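Kasska Brings the Close-Up View to Small Robot Arms with the Kanell Wrist Kit

BRODPORT, April - Kasska, the Brodport maker of add-on parts for benchtop robot arms, has opened orders for the Kanell wrist kit, a gripper and camera set that bolts onto the end of a small arm and lets people record, replay and teach pick-and-place work from the robot's own point of view.

The kit sells for $3,899 and comes fully assembled. Inside the case are a two-finger gripper with swappable dark rubber pads, a small color camera already fixed to its bracket, a single cable that carries both power and data, adapter plates for common arm flanges, and a year of updates to Kasska's recording software. A hand-held trigger grip for guiding the arm is also included. Buyers supply the arm and the computer.

"I have wanted to put this on other people's benches for so long," said Leen Haddad, who leads product design at Kasska. "We built the first one for ourselves, out of brackets and tape, and then every visitor to the shop asked where they could get one. So now they can!"

The Kanell opens to 85 millimeters, wide enough for the boxes, blocks, cups and small tools that most labs and classrooms start with. Grip force is set in the software or with a dial on the side of the housing, and the fingers stop on their own when they meet the force the user has picked. The whole wrist assembly weighs just over 500 grams, which leaves most light arms plenty of room for the object itself.

The camera is the part the Kasska team talks about most. It sits behind the fingers and moves with them, so as the gripper closes in on an object, the picture closes in too. A camera on a tripod across the room loses sight of the contact point as soon as the arm swings in front of it. The wrist camera stays with the fingers all the way through the reach, the squeeze and the lift, and the software saves each picture together with the finger position and grip force at that same moment.
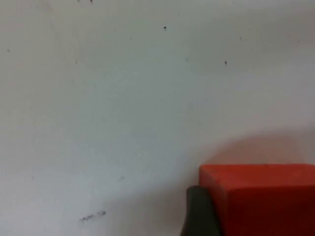 Getting those records to line up took a good part of the development time. Early units stored the pictures and the force readings on separate clocks, and over a long session the two would drift apart. The Kanell now stamps both on a small board inside the wrist before anything goes down the cable. A session can be paused, trimmed and restarted without losing the match between them.

"You can scrub back through a grasp and see the force climb right alongside the picture," said Maya Bitar, who runs testing at Kasska. "I still get a kick out of it. When a pick goes wrong I want to know if we came in at a bad angle or squeezed too late, and now I can go and look."

Before opening orders, Kasska lent early units to a group of outside users, among them Zoubi, a Brodport training center that teaches automation to working adults. Zoubi's students ran the kit through 40 practice sessions of simple handling work, setting objects down near walls and corners and picking them up again. Tight spots like these are hard on new operators, who tend to judge the gap from where they are standing and bump the finger into whatever is behind the object.

Several changes came directly out of that trial. The finger tips are now rounded, so they slide off a surface they brush against. The cable leaves the housing from the rear and no longer snags when the wrist turns. The software also gained a manual exposure lock, because the students found that automatic exposure would shift when a brightly colored object came close to the lens, and the picture would change from one second to the next for no reason that had to do with the task.

There are limits, and Kasska lists them on the product page. The camera has a fixed focus, so things look a little soft when they are very near or very far away. The gripper is meant for indoor use and has no seal against water or fine dust. It is not a safety-rated device, and the company asks buyers to keep using whatever guards and stop buttons their arm already calls for. A version with a wider opening is on the bench now - Haddad's team is still choosing the motor - and no date has been set for it.

Spare finger pads, a longer cable and a blank mounting plate for shops that like to drill their own holes can be ordered separately. The recordings are saved in open file formats and stay on the buyer's own computer, with no account needed to view or export them. Drawings of the finger mounts are free to download, and Kasska says it would love to see what people make with them. One of the early users has already sent in a narrow finger for picking up pencils, and Bitar has it on her own test arm.

Schools and training centers can ask for a loan unit for up to one month before buying. Loan units ship with a printed setup guide and a short set of starter tasks, which Zoubi's instructors helped write.

The Kanell wrist kit can be ordered from Kasska directly, and demonstrations are held at the Brodport shop by appointment. Visitors are welcome to bring objects of their own to try.

About Kasska
Kasska designs and builds grippers, mounts and recording tools for small robot arms. The company works out of a single shop in Brodport, where all of its products are assembled and tested.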